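**Small-parts storage** is the keeping of screws, washers, fuses, beads, fishhooks and other little items in sorted containers. Covers drawer cabinets, compartment boxes, jars, tins, bins. Found in homes, repair shops, schools, sewing rooms. For warehouse racking see *Bin shelving*.

## History

Early storage was whatever was around. Tobacco tins, cigar boxes, baby food jars with the lids screwed to the underside of a shelf. Seed merchants and druggists had proper drawer walls much earlier, built in, with a paper label or a sample of the contents fixed to each front.

In Plosport the ironmonger's shop run by the Aitken family had a wall of 396 drawers, most of them for wood screws and boat fittings. Customers asked by drawer number, not by size. The wall was taken apart when the shop closed and went to several buyers — part of it is now in the museum at Zundthorpe, where 40 drawers are on show with there original labels.

Molded plastic changed things. Cheap, light, and the drawers could be clear, so labels mattered less. Steel cabinets with plastic drawers came first, then all-plastic cases with a handle for carrying.

## Types

**Drawer cabinets.** Fixed or portable. Drawers slide out, and many have a small stop at the back so they don't fall. Dividers usually sold separate. Good on a bench, poor in a moving van unless the drawers latch.

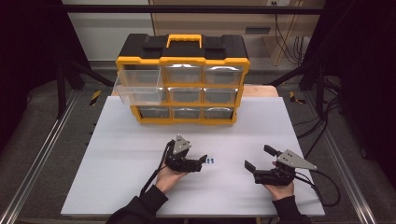
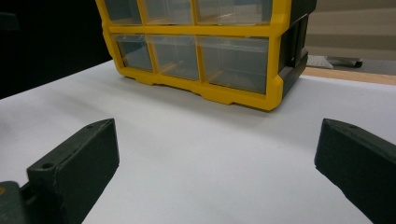

*Organizer, yellow frame with clear drawers.*

**Compartment boxes.** One flat lid over many wells. Everything is visible at once, everything spills at once. Common for tackle and beads.

**Open bins.** Tilted front, hung on a rail. Fast to grab from. Collect dust and sawdust.

**Jars and tins.** Still widely used. Glass is tight against damp but breaks.

## Sorting methods

No single standard. Common approaches:

- by type first, then size (all washers together, small to large)
- by job — plumbing, electrical, bike
- by how often used, with the rarest at the bottom
- by thread, metric kept apart from inch

Ruairi Moncrieff, in his handbook *The Sorted Bench*, argued against sorting too fine. His rule was 3 sizes to a drawer at most and one drawer left over for strays, to be emptied every July. Critics in the Sernano hobby club newsletter called the stray drawer a way of putting off the work. Moncrieff kept it in the second edition, now with 2 stray drawers.

## Labeling

Paper tape, printed strips, paint marker, or a sample part glued to the front. Glued samples need no reading but fall off in cold sheds. Labels on clear drawers normaly go low on the front so the contents still show above.

## Problems

Overfilled drawers jam. Light cabinets can tip if many full upper drawers are open together, so tall ones are often screwed to the wall. Plastic may turn brittle in sunlight. Mixed steel and brass in a damp garage — corrosion, stained parts.

Rust is the main loss in coastal areas. Silica packets help for a while, then need drying out in a low oven or replacing.

## See also

- Pegboard
- Tackle box
- Apothecary chest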